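Notebook, March, Friday, 7:40 a.m.

Start-delay log, week 2. Subject: me. Task under observation: the Dendside report, which I have been avoiding.

Method as agreed with Els Verbruggen. I write down the time I intend to begin a task, then the time I begin it. The gap in minutes is the start delay. Reading mail, renaming files and sharpening the outline do not count as beginning. Opening the draft and adding a sentence does.

Total delay for the week was 605 minutes. Week 1 was 1,072. I do not trust the drop. Monday was a write-off in week 1 (dentist, then the Perron call) and I logged the whole day as delay, where Els would have thrown it out. Will recompute with her rule and keep both totals. 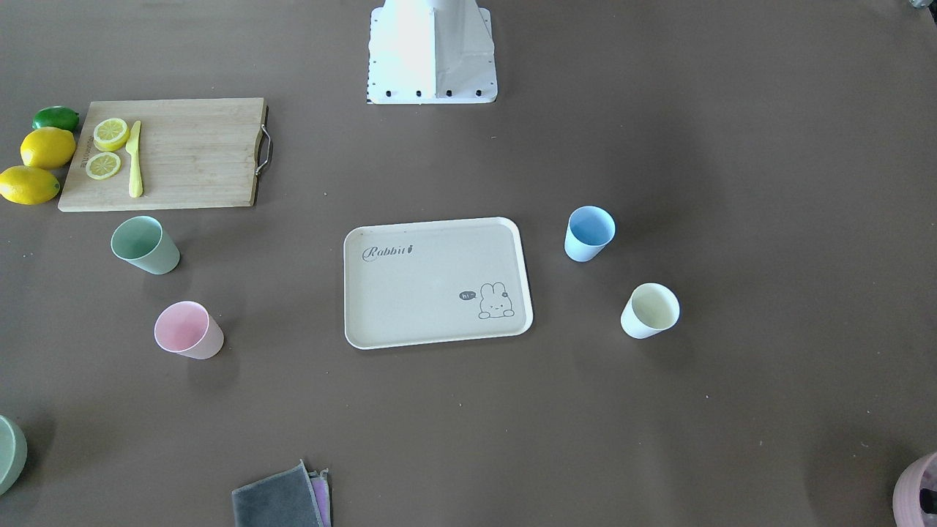

Longest single gap this week was 64 minutes, before the section on costs. Entries beside it read "checking Statach for old figures" and "still checking." The old figures were in the draft already. Shortest gaps are all on mornings when I stopped the day before in the middle of a paragraph – Sheldon Leclerc's suggestion, taken from how he runs his own writing at Pinesness. Too few mornings to say anything firm.

Problem with the log itself: filling it in has become a way to put off the task. Twice I spent longer on the note than on the paragraph that followed. From Monday the entry is two times and one word, no commentary. Commentary goes here, at the end of the week.

Sheldon also asked whether I set the intended time too early so that the delay looks like effort. Possible. I tend to write 8:00 regardless of what else is on. Next week the intended time gets set the evening before and is not edited. 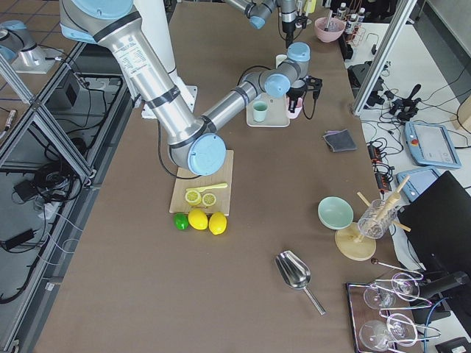
Does a task count as started if I stop after a minute?
For the start delay, one added sentence is enough. The length of the session goes in a separate column, so a one-minute session shows up there and leaves the delay figure alone.

To do: recompute week 1, send both totals to Els, add the session column. Costs section still needs its last paragraph. Intended start 8:00.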